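Trocar a cera por lã

Comecei a tricotar em agosto, no ano passado, por uma razão pouco interessante: tinha partido o dedo do pé e não podia ir correr. A Zdenka emprestou-me um par de agulhas de 8 mm e um novelo grosso, mostrou-me como se montam as malhas e foi-se embora. Passei a tarde a montar e a desmontar a mesma fila. À noite tinha um rectângulo torto com mais malhas de um lado do que do outro.

Escrevo isto porque algumas pessoas me perguntaram como se aprende, e a resposta que dou de viva voz é sempre confusa. Fica aqui por escrito, sem grande ordem.

O primeiro erro foi o fio. Comprei na Pellau um fio felpudo, muito macio, daqueles que apetece agarrar na loja. Para quem está a aprender é um desastre. Não se vêem as malhas, não se percebe onde acaba uma e começa a outra, e desmanchar é quase impossível porque os pêlos se agarram uns aos outros. A Zainab Okoro, que orienta o grupo de domingo na Clutwood, olhou para o meu trabalho e mandou-me guardar aquilo na gaveta durante seis meses. Deu-me um novelo de lã lisa, de cor clara, de espessura média. Com esse aprendi em duas semanas o que não tinha aprendido num mês.

O segundo erro foi apertar demasiado. Toda a gente aperta no princípio. As malhas ficam tão justas que a agulha não entra, e acaba-se com os dedos doridos. Não tenho truque para isto. A Jummai Adeyemi sugeriu-me montar as malhas com uma agulha um número acima e voltar à normal na primeira fila, e isso ajuda no arranque, mas o resto veio com as horas.

Depois há a questão da amostra. Durante meses achei que fazer amostra era coisa de gente com tempo a mais. Fiz um gorro sem amostra e servia a um melão. Fiz outro, também sem amostra, e não passava das orelhas. Agora faço um quadrado, lavo, deixo secar e só depois meço. Perde-se um dia. O gorro leva 81 malhas na receita que uso (oitenta mais uma para fechar a volta) e com o meu ponto fica bem num adulto de cabeça normal.
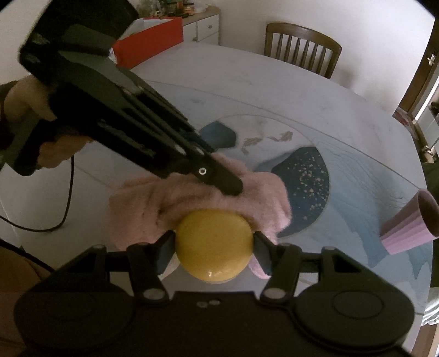 Felpudo cor-de-rosa, e uma bola amarela em cima.

Voltei aos fios felpudos na primavera e continuo a achar que dão trabalho. A diferença é que já conheço o ponto pelo tacto e não preciso de ver tudo. Convém usar agulhas de madeira, onde o fio escorrega menos, e fazer peças simples, em meia ou em liga. Qualquer desenho mais elaborado desaparece no pêlo. Vi uma camisola com tranças feita num fio destes e as tranças só se percebiam de lado, contra a luz.

Sobre lavar: à mão, em água fria, com pouco detergente. Não torcer. Enrolo a peça numa toalha, carrego com os joelhos e estendo-a na horizontal. A primeira coisa que meti na máquina foi um cachecol de lã pura e saiu do tamanho de uma pega de cozinha – ainda o tenho, serve mesmo de pega de cozinha. As misturas com acrílico aguentam melhor, mas ganham borboto mais depressa.

Quanto a dinheiro, é um passatempo que pode ser barato ou muito caro. O Ekene Oyelaran compra camisolas velhas em feiras, desmancha-as e aproveita o fio. Lava as meadas, pendura-as com um peso na ponta para tirar o encaracolado e volta a enrolar tudo. Já fez assim uma manta inteira. Eu experimentei uma vez e desisti a meio de uma manga, porque a camisola tinha sido cortada e cosida e o fio saía aos bocados. É preciso olhar para as costuras antes de comprar. Se estiverem rematadas à máquina, com linha por cima, não vale a pena.

O que gastei a sério foi em agulhas circulares. Tenho as da Plandness, com cabo de 80 cm, e são as que uso para quase tudo, mesmo para peças direitas. O peso da manta fica no colo e os pulsos agradecem. As direitas compridas estão num frasco, na estante.

Neste momento tenho três coisas começadas. Uma manta de quadrados, que vai em 34 e devia levar muitos mais. Umas meias para o Ladi Osagie, prometidas no Natal, das quais existe uma. E um colete que já desmanchei duas vezes por causa das cavas. A receita manda rematar seis malhas de cada lado e a mim sobra sempre tecido debaixo do braço. Da próxima vou rematar oito e ver o que dá.

Se alguém tiver uma boa receita de calcanhar que não obrigue a apanhar malhas de lado, deixe nos comentários. Já tentei o de filas curtas e fiquei com um buraco em cada canto.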